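The Reading Corner at Kotian House: A Small Gallery

Welcome to the gallery page of our reading corner. My name is Divya Warrier and I take care of the shelves on the second floor together with Prakash D'Souza. We have now 600 books, and almost all of them came from people who live or work in the neighborhood. In March we began to sort them again from the beginning, and many visitors asked what we found. So I made this page. It has fewer pictures than words, I am sorry to say, but I will add more when the remaining boxes are open.

How we sort

We do not use a library system. Prakash tried one in our first year and the visitors could not find anything. Now every book is put on a table first, with the cover up, and we decide together where it goes. Language is the first question, then subject, then size. The size matters more than you may think – our lower shelves are from Fellero and they are quite deep, but the upper ones are narrow and a large book will fall from them.

A book that we cannot place in two minutes goes into the box with the name "Later". At this moment there are 12 books in it. One is a repair manual for a sewing machine which I would like to keep for myself, but Prakash does not agree.

What people bring

Cookbooks come most often, then travel guides which are too old to travel with. We still accept the guides. One reader from Grudgate Lane collects them for the maps, and she takes each time a full bag.

Medical and science books come less often, and they go quickly. Students ask for them before the exams. If you have some at home, please think of us, also when there are pencil notes on the pages. The notes are sometimes the best part.

From the sorting table

Covers side by side 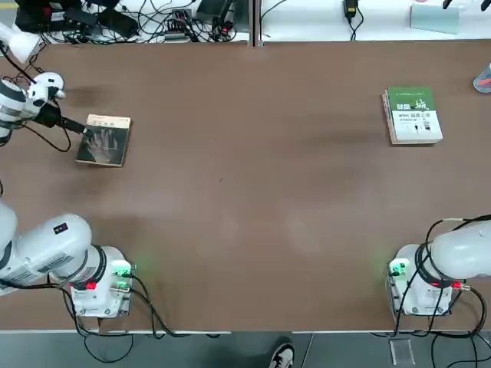 Two covers on the brown table. The dark paperback shows a hand in the style of an X-ray, with the fingers spread wide, and I find it very beautiful. The thicker one, in green and white, has its title in Chinese characters and will go to the Chinese shelf.

The Chinese shelf

This shelf is next to the window and it is still half empty. Neither of us reads Chinese, so we ask a reader for help with the titles before we write the cards. If you can help too, an hour in the afternoon is already very useful. We put a green dot on the back of each book that has its card ready.

Borrowing and giving

You can take 2 books at one time and keep them for seven weeks. Please write your name in the notebook by the door. Books to give can be left in the Prusell crate under the stairs, but please no magazines – we have no more room for them.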